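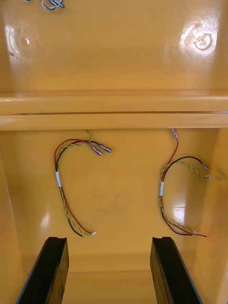

Teaching an arm to sort wire

The builder behind Painemal has been working on it since November in a shared workshop called Tommont, and the excitement hasn't worn off. "I come in at 7 in the evening and suddenly the lights are going out," the builder told us, laughing.

The job is kitting: one circular board and its harnesses, handed over in order for assembly by hand. "Boards are easy to love – they're stiff! Wire is different every single time. You put down the same harness twice and you get two shapes."

The gripper has two plain black fingers with a small notch at each tip. The builder went through 20 printed versions before settling on them, and still files the corners now and then.

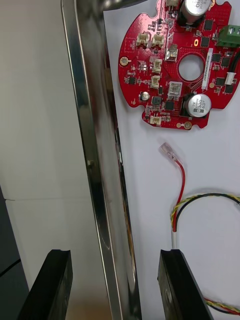
Bins, glare and a red board

Yellow bins were a bargain from Beletti, a surplus store nearby, and they brought a headache. "They shine like crazy. The wrist camera sees a bright patch and the software wants to call it a part. I love that problem, I could talk about it all night."

The red board stands out well against the yellow, so it became the first thing the arm was asked to find. Its scalloped outline also helps the software tell which way it is turned.

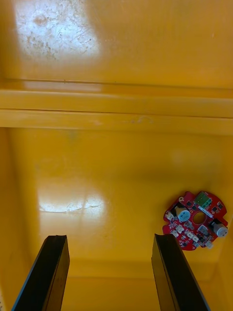 A red board in a yellow bin, seen from the wrist camera.

Then came the blue and white harnesses, with their loose twists and open loops. "My first idea was to go for the connector. Bad idea, it's tiny. Now I aim for the white sleeve, 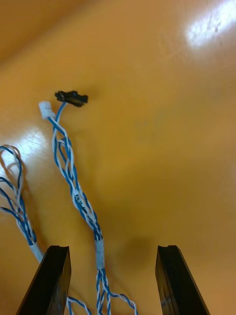 and let the rest of the wire do what it wants." The arm gets 120 seconds per try before it backs off and looks again.

Next on the list is a softer lamp, and then a second arm, to be named Sisivstead. "Two arms, one harness. I can't wait to see them argue over it!"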